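Equipment money for this year

13 January 2022

I finally sat down with the numbers for the gripper. We have 3053 dollars to spend before June, and I had been treating that as one purchase. It's really four or five small ones.

The Wotholm kit is 2282. That covers the fingers, the mount and the cable, but no spare finger pads. Spares are 298 a set, and I want one set on the shelf from day one. Eyvindsson quoted less for the kit and then added shipping and a setup fee, so I stopped reading.
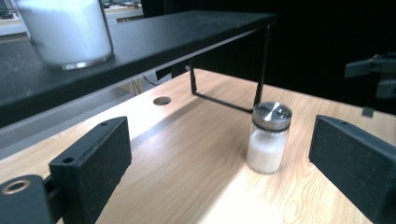 That leaves 473. I'm holding 400 of it for a second table mount, which Nalen says they can cut to our drawing -- I'd like that in writing before I order anything else. The last bit goes to screws and cable ties.

I looked at the Ziranbridge lease too. It makes sense if you only need a gripper for a season. We'll be using ours most days, and by the second year the lease costs more than buying.

Still to do: ask Wotholm how long the quote holds, and check whether the spare pads ship with their own screws.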